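Print this page | E-mail this page

Last updated: July 17, 2020

SECTION 2: GETTING THE OSURA READY FOR ITS FIRST RECORDING

By now you should have the Osura out of its box and the battery door closed. I set mine up at the kitchen table with a cup of coffee, and I'd suggest you do the same, as there's a bit of waiting while the clock sets itself. I'm assuming you bought the plain Osura with the Patwary stick-on microphone. If you got the version with the headset, the buttons are the same but the plug goes in on the left side.

1. Push the Patwary plug into the round socket until you feel it click. It's stiffer than you'd expect! Mine took a good shove the first time.

2. Hold down the red button until the screen says READY. Let go as soon as you see it. If you keep holding, the recorder goes into its language menu and you'll have to back out with the small arrow.

3. Press MENU, scroll to ROOM, and pick SMALL, MEDIUM or LARGE. For interviewing one relative at a table I always use SMALL, even in a big room.

4. Set the recording level to 8. You can fiddle with it later, but start there and listen to the result before you touch anything.

Note: The level goes back to its factory setting every time you change the batteries. I lost most of a lovely afternoon with my great-aunt this way (she was telling us about the flood, too), so now I keep a strip of masking tape on the back with the level written on it in pen.

Where to put the microphone

Hard tabletops carry every little knock. Spoons, rings, somebody drumming their fingers - it all goes straight into the recording and sounds like a door slamming. Keep the microphone off the bare surface if you can. A folded dish towel does fine, and so does a paperback.

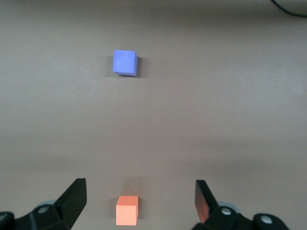
Distance matters just as much. I like the microphone a forearm's length from the person talking and a little off to one side, so they aren't breathing right at it. Soft talkers need it closer. My uncle needs it in the next room.

5. Stick the microphone to whatever you've chosen, with the mesh side up.

6. Ask your relative to tell you what they had for breakfast. Watch the bars on the screen while they talk. You want them bouncing in the upper half without hitting the end.

7. Play it back through earphones. The built-in speaker makes everything sound thin, and I wouldn't judge anything by it.

Caution: Don't pull the Patwary plug while the red light is blinking. The Osura is still saving at that point and you can lose the whole file. Wait for the light to go out, then unplug.

How much will it hold?

The memory card that comes with it holds almost 100 hours at the normal setting, which is more talking than my family managed between November and spring. Files are numbered, not named, and the numbers never start over. I'm at 2,422 now, counting all my false starts and pocket recordings. Write the number and the person's name in a notebook right away - you will not remember.

If you plan to send copies to the Dridutcombe family history library, switch the file type to WAV before you record. They don't take the smaller kind, and you can't change it afterward on the recorder itself. Usitz makes a converter program that will do it on your computer, and I cover that in Section 5.

Print this page | E-mail this page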